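# Storing play food in zip bags — how do you keep them zipped and not squashed?

**Mehwish Chaudhry**, Feb 17, 2024

Hi all! I look after the toy shelf for our little playgroup at Warraich and the play food has been driving me up the wall since January. Everything lives in a plastic basket with holes in the sides, and the basket is fine for playing shop, but it's hopeless for storage. Bits get dusty, the small things end up under the couch, and my youngest thinks the mango is a ball.

So I've started putting the fruit and veg into big clear zip bags at pack-up time. The eggplant went in first because it's the longest and I wanted to see if the bag would take it.
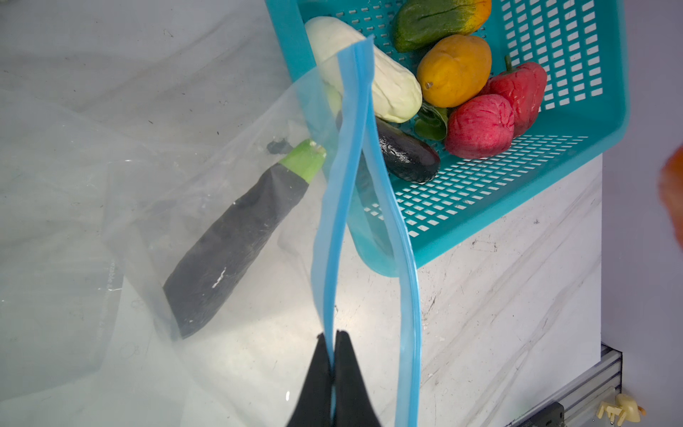
Should the long pieces go in first or last?

First, and on a slant, with the rounder things tucked in beside them.

That much I worked out by trial and error (mostly error). What I can't get right is the zip. By the time I've got a few things in, one side of the seal has flopped over and I'm fishing about with both hands trying to find the edge again. Also, do I wash the pieces before they go in, or is a wipe enough? And would you sort by colour, by type, or just chuck it all in? The bags are the reusable sort so I'd like them to last. Ta!

---

**Kulsoom Hayat**

Ooh, I have opinions on this one, I ran the toy library at Clindero for 6 years and we bagged everything!

For the floppy zip, fold the top of the bag outward like a cuff before you start, an inch or two, the way you would if you were spooning soup into a freezer bag. It stands up by itself much better and the seal stays out of the way. Then unfold it, lay the bag on its side, press the air out from the bottom up, and run the zip closed from one corner. Go over it a second time with your thumb — the corners are where ours always popped.

If you don't like cuffing, pinch the seal in one hand and leave that hand alone until the bag's full. Load with the other hand from the basket, with the basket right behind the bag so you're not reaching across the table. I did it that way for years with mixed lots like yours, eggplant, potato, the orange tomato-looking one and so on. 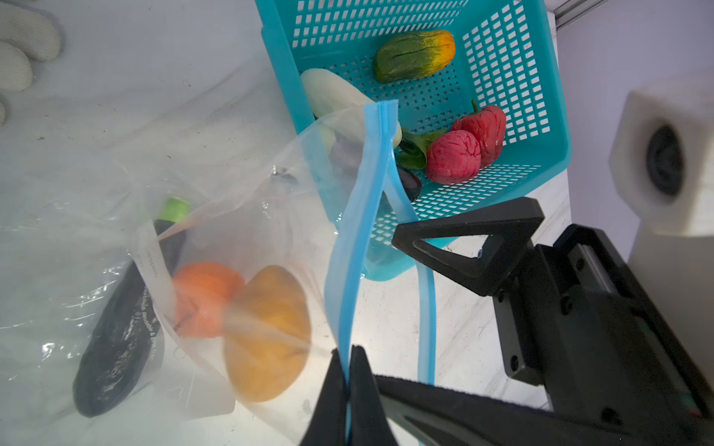 Can play food go into the bag straight after washing?

Leave it out on a tea towel overnight first. Hollow plastic pieces hold water inside, and a sealed bag will go musty within a week.

For ordinary pack-up a wipe is plenty. We did a proper wash in warm soapy water once a term, or sooner if somebody had been chewing. Don't put them through the dishwasher unless you're sure about the paint. I lost a whole bunch of bananas that way and I'm still a bit sore about it.

Sorting, I'd go by meal or by "shop" and not by colour. Kids tip the lot out anyway, and if the veg is in one bag and the fruit in another they can at least help put it back. Up to 7 pieces in a big bag, after that the zip starts to strain. And keep one or two bags spare, they do split along the side eventually.

---

**Fahad Sethi**

just get a tub with a lid

---

**Rukhsana Dogar**

Fahad, she's got a toddler who throws mangoes, a tub lid lasts five minutes in my house lol.

Only thing I'd add to Kulsoom's answer is to hang the bags. I put a row of clip hangers on the back of the cupboard door, clipped just under the zip, and now I can see what's in every bag without pulling the whole shelf out. Heavy pieces at the bottom or the bag swings. And keep them up high if you've got little ones about — big plastic bags aren't something to leave where a toddler can get at them. Ours hang well above the door handle and only come down when a grown-up's there.

I still keep the basket for playtime. The holes are handy for rinsing, you can run the tap straight through it in the laundry sink and give it a shake.

---

**Mehwish Chaudhry**

Thanks everyone! The cuff thing is brilliant, I did the veg bag with it tonight and got the zip shut first go. Hadn't thought about water getting inside the hollow ones, so the fruit's on a tea towel until tomorrow. Rukhsana, which clips did you use, the trouser kind or the peg kind?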